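Fórum Casa & Arrumação > Casa de banho > Limpeza e organização

Tópico: Escova de dentes no lavatório e o saco das tralhas – como é que vocês fazem?

marmelada_fria
Olá a todos! Ando há semanas a tentar pôr ordem na casa de banho e cheguei àquela fase em que já desarrumei tudo e ainda não arrumei nada (quem nunca). Somos 3 cá em casa, a casa de banho é minúscula, e o problema número um são as escovas de dentes. Tínhamos um copo, o copo ganhava aquela papa no fundo que mete nojo, deitei o copo fora e agora as escovas andam por onde calha. A minha foi parar ao lavatório e lá ficou, deitada. 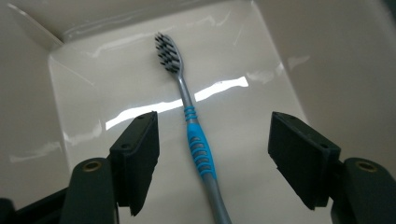
A minha escova, a do punho azul.

Gosto imenso dela porque o punho de borracha não escorrega, mas é cheio de aberturas e faz-me confusão o que se vai juntando ali dentro. Lavo com água quente e uma gota de detergente da loiça. Chega? E onde é que guardam as vossas se não têm copo nem espaço na parede? Aceito tudo menos furar azulejo, a casa é arrendada.

tio_do_rodo
Boas. No lavatório é que não, por amor de Deus. É onde se lavam as mãos, onde se cospe, onde se enxagua tudo e mais alguma coisa. Cá em casa está num suporte de ventosa colado ao espelho, marca Hakala, e nunca caiu. Se comprares, limpa o vidro com álcool antes de colar.

Yuk-lan Kuo
Eu tive um desses da Hakala e caiu 2 vezes na primeira semana, uma delas às quatro da manhã, ia morrendo de susto. Acho que depende muito do vapor. Fiquei com um frasco de compota vazio, que vai à máquina com a loiça do jantar. Quando ganha papa no fundo, lava-se. Custa zero!

Quanto ao punho, escovinha velha e bicarbonato. Entra bem nesses buraquinhos.

tio_do_rodo
Quatro da manhã com a casa de banho cheia de vapor? Isso é que é vida.

Yuk-lan Kuo
Turnos, meu caro, turnos.

pantufa439
Vou discordar de toda a gente: também acho um exagero o drama do lavatório. Se está limpo, está limpo. O meu lavo de manhã e à noite, passo um pano, fica a brilhar, e já lá deixei a escova muita vez enquanto vou buscar a pasta. Nunca ninguém morreu. O que eu não faria era deixá-la lá de um dia para o outro.

E marmelada, o teu pelo menos brilha, por isso não ligues ao tio.

tio_do_rodo
Brilhar não quer dizer nada, uma poça de óleo também brilha. Mas pronto, cada um sabe da sua boca.

marmelada_fria
Ahah, obrigada pantufa, já me sinto menos porca. A ideia do frasco de compota agrada-me, tenho uns quantos guardados debaixo do lava-loiça à espera de uma segunda vida.

Já agora aproveito para a segunda parte do título, que ficou esquecida. Ao esvaziar o armário dei por mim a meter coisas num saco de plástico com a ideia de "depois logo vejo". 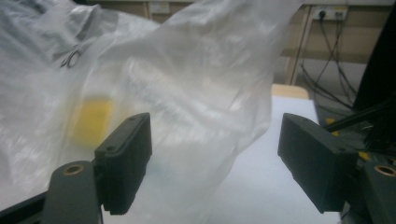

Sempre fui pessoa de sacos, confesso, a minha mãe também era. Tenho o saco dos sacos, o saco das pilhas gastas, o saco que vai para casa da minha irmã e nunca chega. Neste, como o plástico é meio transparente, ainda se percebe uma coisa amarela retangular lá para o meio e uma argola escura que parece de tesoura, e o resto é tudo uma mancha esbranquiçada. A minha dúvida é se vale a pena comprar caixas como deve ser ou se continuo assim, com sacos. Vi umas da Tretwood, de empilhar, mas um conjunto de 6 ocupa-me o armário inteiro e depois onde é que ponho as toalhas?

Yee-man Liu
Olá, leio muito e escrevo pouco, mas de sacos percebo eu! Se há mesmo uma tesoura aí no meio, tira-a primeiro e guarda-a à parte. Meti uma num saco desses fininhos em março, quando mudei de casa, e ela furou o plástico e foi parar às escadas do prédio. Por sorte ia devagar e ninguém vinha atrás.

Sobre as caixas, comprei as da Tretwood e não gostei. As tampas empenam. As da Clorthorpe são mais feias mas fecham, e vendem-se à unidade, não tens de trazer o conjunto todo.

pantufa439
As minhas Tretwood têm anos e estão impecáveis! Não as terás posto ao pé do aquecedor?

Yee-man Liu
Estavam na prateleira por cima do aquecedor, sim. Hum. Pode ter sido isso, nunca me tinha lembrado.

tio_do_rodo
Antes de comprar caixas convém saber o que vai lá para dentro. Despeja o saco em cima de uma toalha velha, faz um monte para ficar e um monte para sair, e só depois mede o armário. A minha mulher comprou caixas primeiro e agora temos caixas vazias dentro de caixas vazias.

Yuk-lan Kuo
Por uma vez concordo com o tio. E os sacos não são maus de todo, atenção, num armário torto ou com canos pelo meio moldam-se melhor do que qualquer caixa. O que eu faço é usar sacos de fecho para as miudezas (elásticos, ganchos, amostras de champô) e escrever por fora com marcador. Os grandes e moles, tipo supermercado, engolem tudo e nunca mais se acha nada.

marmelada_fria
Pois, engolem mesmo. Tenho de medir o armário, que tem um cano a passar à esquerda e eu esqueço-me sempre dele.

Alguém conhece os cestos da Kirkenow, aqueles estreitinhos? A minha vizinha diz maravilhas mas ela também diz maravilhas do vinagre para tudo.

pantufa439
Ei, o vinagre serve mesmo para quase tudo – no calcário da torneira é remédio santo, embrulhas um trapo ensopado e deixas meia hora. Só não uses em pedra, se tiveres bancada de mármore.

Os Kirkenow não conheço.

Yee-man Liu
Tenho um na despensa, com cebolas. É estreito, cabe bem, mas tem o fundo aberto e as coisas pequenas caem. Para frascos serve, para ganchos e elásticos esquece.

marmelada_fria
Fica então decidido o frasco de compota para as escovas, e o saco logo à noite vai para cima da toalha. Se aparecerem coisas fora de prazo prometo não contar quantas. Depois digo se avancei para as Clorthorpe.

tio_do_rodo
E tira a escova do lavatório!

marmelada_fria
Já tirei, tio, já tirei.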